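Search this site Go

Passenger Information at Cistwood Station
Student project report submitted by Niall Guthrie

2. Method

The survey examined how travelers at Cistwood obtain train times, fares and platform details. A total of 527 questionnaires were handed out on the Tostulgate line platforms, and 426 were returned complete. Respondents were approached in the main hall and near the snack kiosk on a Saturday in August.
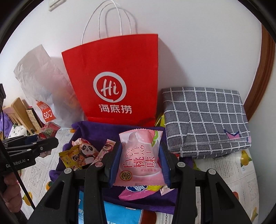 Figure 2. Peach-flavored candy in a pink wrapper.

3. Findings

Most respondents relied on the printed timetable beside the ticket window. Fewer used the telephone helpline run by Celtel – many did not know that it existed. Travelers changing for the Hồ branch reported the greatest difficulty, as connecting times are listed on a separate sheet inside the waiting room.

4. Recommendations

The station should post both timetables together and print the helpline number on every ticket. Fares for the branch should be shown in the same table as those for the main line. A further survey of weekday commuters is proposed, with 700 questionnaires.

Contact | Copyright Cistwood Student Projects | Back to top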